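An afternoon at the Edgate record-clearing clinic
5 Jun 2024

I've been meaning to go to one of these for ages. I write up legal stuff for regular people on this site, and I get more mail about old convictions than about everything else put together, so when the Edgate Legal Help Center opened its doors for a visitors' afternoon I put my name down the same day. It's 16 miles from my place, and I got lost twice anyway (the entrance is behind the tire shop, on the alley side, and the sign is the size of a dinner plate).

Edgate does one thing, mostly. It helps people get old records sealed or set aside so they can rent an apartment or get a job without that one bad year following them in the door. They see people by appointment, and then there are the clinic days, when you bring your papers and sit down with someone who knows how to read them.

Bożena Makowska runs the clinic side. She was a court clerk before law school and you can tell, because she reads a docket sheet the way I read a menu. She walked our little group through the intake room first and showed us a practice file, with all the names changed, for a man they called Mr. Grunon. Two cases, both from the same county. One was dismissed and one ended in a plea to a misdemeanor. Simple, right? I thought so too!

Well, no. The dismissed case had never been marked as dismissed in the state police database. The court had it right and the state had it wrong, and a landlord running a check would see an open charge with nothing after it. Bożena said she sees this constantly, and that plenty of people who come in worried about a conviction have a bigger problem with a case they'd forgotten about. So the first thing they do at Edgate, before anybody fills in a petition, is pull both records and lay them next to each other. I went home and told my brother to do exactly that.

We had coffee after that, and I cornered her about fees, which is what my readers always ask. Filing there runs $295 per petition, and if your charges came out of different arrests you may well need more than one. There's a waiver form if your income is low. She said people skip it because it looks long — it's two pages, and most of the second one is a signature block.

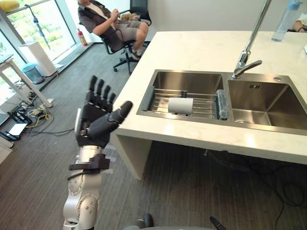
The part I liked best was the mock hearing. Ismael Coutinho, a staff attorney, played the prosecutor, and one of the law students played the judge in a cardigan. Most petitions at Edgate go through on paper, but the prosecutor gets a window to object, and if that happens you end up in front of a judge explaining what you've been doing with yourself. The student playing the petitioner talked for a good long while about how unfair the original arrest was. Ismael let her go on, then stopped everything and asked the rest of us what the judge had learned about her life since then. Silence. We didn't know if she had a job, or kids, or had been in any more trouble. They ran it again and she talked about her nursing assistant course and her sister's kids, and it was a completely different hearing.

He had a few other things to say that I scribbled on the back of my parking slip. Bring certified copies, with the stamp, and don't count on the clerk accepting a printout from the website. Pay off the fines and court costs before you file, even the tiny ones. He had a client held up for months over a $5 balance, a copying fee that somebody had tacked on at the end of the case! And once you get the signed order, keep the original somewhere safe and carry a copy to interviews for a while, as the private background check companies can be slow to update.

A woman in our group asked whether a sealed record means you can answer "no" when an application asks if you've ever been convicted. Ismael wouldn't give her a yes or a no, and I respected that. It depends on who's asking and what for. A grocery store is one thing. A nursing board, a police department or immigration may be entitled to see all of it and may expect you to tell them, sealed or otherwise. He was just as careful with the man who asked about hunting rifles. State relief and federal rules don't always line up, he said, so come and talk to a lawyer with the actual order in your hand before you go anywhere near a gun counter. Please don't take my word on either question, by the way. I'm a nosy person with a website.

They also showed us Plisard, the software they use to track deadlines. I'll be truthful, my attention wandered. It's a calendar that turns orange. The students seemed to love it, though, and Bożena said that they haven't missed an objection date since they put it in last March.

A few practical bits if you want to go. Clinic visits are free, but you need to call ahead, and they'll ask for your date of birth and the county of each case, so have those handy. Bring whatever paperwork you've got, even if it's a mess in a grocery bag. Park on the street, as the tire shop will tow. And if you get there early, the Štefanec bakery across the road does a poppy seed roll that I ate in the car before I'd even put my seat belt on.

I'm going back in the fall to sit in on a real clinic day, if they can find clients who don't mind me being there. Send me your questions before then and I'll take the list along.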